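Taltier campaign pledge tracker, README / data card

Last edit Sunday, January 13, 2019. Done in a hurry before the next import, sorry for the gaps. Fix what you can.

What's in it

Campaign promises made by parties and candidates in the Bindham regional assembly race, pulled from printed manifestos, leaflets, speeches and radio interviews. One row per promise. Each row has who made it, where, what kind of promise, and whether any cost was given. 752 rows at the moment. 83 of those are marked unclear, see further down.

Not a poll. Not a forecast. Doesn't say who kept what. That's a separate table and it isn't ready.

Files

pledges.csv, main table
sources.csv, one line per manifesto, leaflet, speech or broadcast
codes.txt, list of topic codes with short notes
changes.txt, what moved between versions (patchy before version 2)

UTF-8, comma separated, quotes around any text with a comma in it. If your spreadsheet turns the ward codes into dates, import them as text.

Columns in pledges.csv

pledge_id: number, never reused, gaps are rows we dropped
party: short name as on the ballot
speaker_role: candidate, leader, spokesperson, or party document
ward: blank if the promise is region wide
text: the promise in the speaker's own words, trimmed
topic: code from codes.txt
kind: cash, goods, service, tax cut, rule change, other
cost_given: yes / no / partly
source_id: matches sources.csv
unclear: 1 if the two coders couldn't agree

What counts as a promise

Has to be something the party says it will do if elected. "We will give every household a free gas cylinder" is in. "Households deserve better" is out. "We will look into bus fares" is in but kind = other, and yes we argued over that one for a long time. Attacks on the other side are out, even when a promise is sort of implied. Same promise repeated in ten leaflets is one row, with the earliest source. Same promise with a different amount is a new row. That last rule makes the cash promises look more numerous than they felt on the ground, keep it in mind if you chart them.

How it was coded

Leaflets and manifestos first, on paper, then typed in. Every row read by two people seperately. Where they differed they talked it out, and if that went nowhere the row got the unclear flag and stayed in. Paper copies marked up by hand before typing.

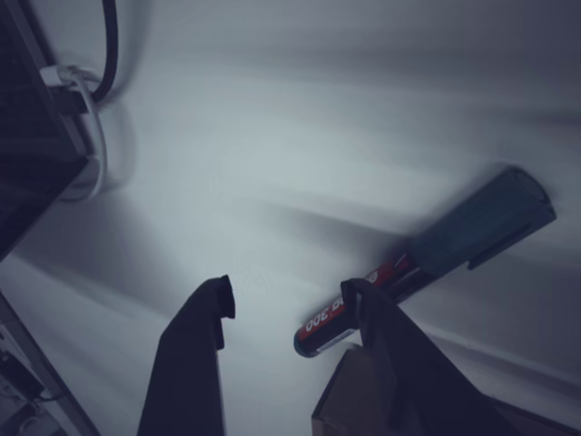 Marker, with part of the red label showing.

Topic codes came from the Athanasiadis scheme, cut down a lot. The original has over 200 codes and most of them never came up in a regional race. Farming and irrigation got split because half the manifestos are about water. Pensions and widows' allowances are together, which may have been a mistake.

Speeches were worked from recordings where we had them, otherwise from newspaper reports. Reports paraphrase. The source type is in sources.csv so you can filter them out, and for anything about exact wording you should.

Known problems

Smaller parties are thin. Some put out one sheet of paper, some put out nothing we could find.

Ward names changed in the boundary review. Old names still in the text column, new ones in the ward column. Not a bug.

cost_given = partly is a mess. Coders used it for "a figure but no source of money" and also for "source of money but no figure". Will be split in the next version, planned for March.

Independents all have party = IND. Use speaker_role and source_id together to tell them apart, it mostly works.

Translations are ours. Original language text is kept for the manifestos only, not for speeches.

A few leaflets have no printer's line and no date. They're in with date blank. Don't sort by date and assume the blanks are early.

Using it

Free to use and share for anything, keep the name Taltier with it and say which version. If you publish counts, please say whether unclear rows are in or out, it changes the order of the parties in at least one topic.

Datus import script expects the columns in the order above. If you add one put it at the end or the import stops without telling you why.

Corrections

Send the pledge_id, what's wrong, and a scan or link to the source. No source, no change. Parties have written in asking for rows to be taken out becuase the promise was "only said once". Once is enough, row stays.

To do

split cost_given
fill in changes.txt for the first version
check duplicate leaflets in the northern wards
decide what to do with alliance promises, now listed under whichever party printed them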